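4.2 Shop-floor and household chores

We wanted, from the start, to ask a plain question that a shop manager or a tired parent might ask, namely whether a machine of this kind can take a chore off your hands yet. Our answer, after 197 trials at the Fikadside site, is a friendly "some of them, on a good day." Picking goes best when parts are set apart from one another, on a shelf or in a bin (Figure 3a).

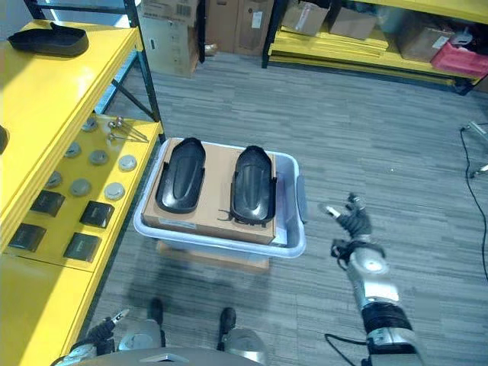

Rigid parts keep their shape, and that helps a great deal more than we expected when Ratih Rahman first drew up the task list in April. Cloth is another story, and a longer one. A garment sags and folds over the fingers, and the hand's own view of the work can be largely covered by it (Figure 3b). 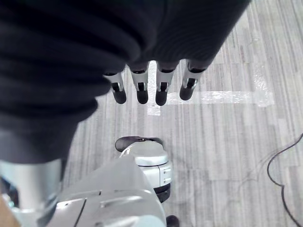
We scored a chore as done only if a person had no need to step in, a rule we owe to Aatos Rautiainen, who was stricter than the rest of us and, we now think, right. Under that rule the operator stepped in on 12 of the rigid-part trials and on far more of the cloth ones, mostly at the moment of letting go.

Figure 3. Work at hand: (a) parts handling; (b) fabric handling.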